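Workshop Tips: Budgeting for a Robot Bench

I get asked a lot what to buy first when you want an arm to help take old PCs apart and put them back together. Everybody starts with the arm (I did too!) and then there's no money left for the stuff that makes it useful. So plan the bench first.

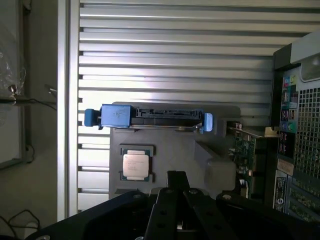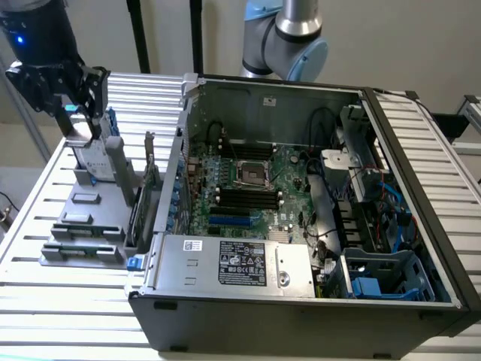
My best tip is to set money aside for fixtures before you even look at grippers. I gave mine $100 in the first plan, which was silly, and ended up spending $1,000 once I'd had a few redone. Every part you want picked up needs a spot of its own, at a height the fingers can reach. A 2.5-inch drive needs its own holder, a processor does well in a square recess like the gray one in the first picture, and cards want slots so they stay put. Draw them all on paper and then price them.

Next, cables. They bunch up inside a tower and they get in the way, so buy a big bag of ties and put a line in the budget for your own time, because you'll be tidying by hand for a while yet.

Buy one gripper and live with it for 3 months. Dayana Sandoval talked me out of ordering a second style in September and I'm so glad, the plain parallel fingers do most of what I need. Do get spare fingertips, though! I keep 6 in a jar.

I track it all in Planora, but a notebook works fine. Put shipping on its own line, and ask the seller how long replacement parts take before you pay for anything. Mine took longer than the arm did.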